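How to Write Your First Small Arts Grant Application

If you've been putting on poetry nights in a back room or teaching printmaking at your kitchen table, sooner or later a friend will tell you to apply for a grant, and you'll smile and change the subject. I did that for years! My first one, to the Plondard Fund, was for $800, and I rewrote it so many times that my husband began hiding the printer paper. So pour yourself something nice and let's take it one step at a time.

Step 1. Read the guidelines twice

Read them once for pleasure and once with a pencil. Look for who can apply, what the money can't be spent on, and whether you need a fiscal sponsor (a registered nonprofit that receives the money on your behalf). The Trotham Street Players, bless them, wrote a lovely proposal one February for a fund that only took individual artists.

Step 2. Say what you'll do in one plain sentence

"I will lead 5 free mask-making workshops at the Skasitz branch library." You can get to the poetry later. The panel may be reading 145 of these, and a clear first line is a kindness to them.

Step 3. Build the budget before the story

I know, I know, it's the dull part. But once you've written down $331 for materials and an honest fee for yourself (please pay yourself), the story tends to follow the numbers. Round nothing up to look impressive, and get a written quote for anything you plan to rent.

Step 4. Gather your work samples

Choose fewer than you're allowed if the extras are weak. Label every file with your last name and the title of the piece, keep video short, and save copies in two places well ahead of the deadline. 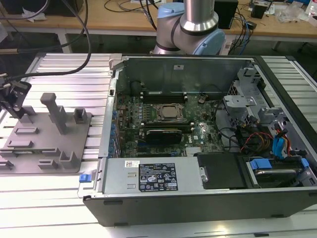 Step 5. Ask someone outside the arts to read it

My neighbor Madhu Tiwari read mine and circled the word "liminal" four times. Out it went. Give your reader a few days and a cup of coffee, and don't argue with the pencil marks until you've slept on them.

Step 6. Send it early, then write your thank-yous

Portals get slow in the last hour, so I like to submit by noon the day before. Then send a note to whoever wrote your letter of support, whichever way the decision goes. If it's a no, ask for the panel's comments. The Gunnlaugsson Trust sent me a full page of theirs, and I used nearly all of it in the next application.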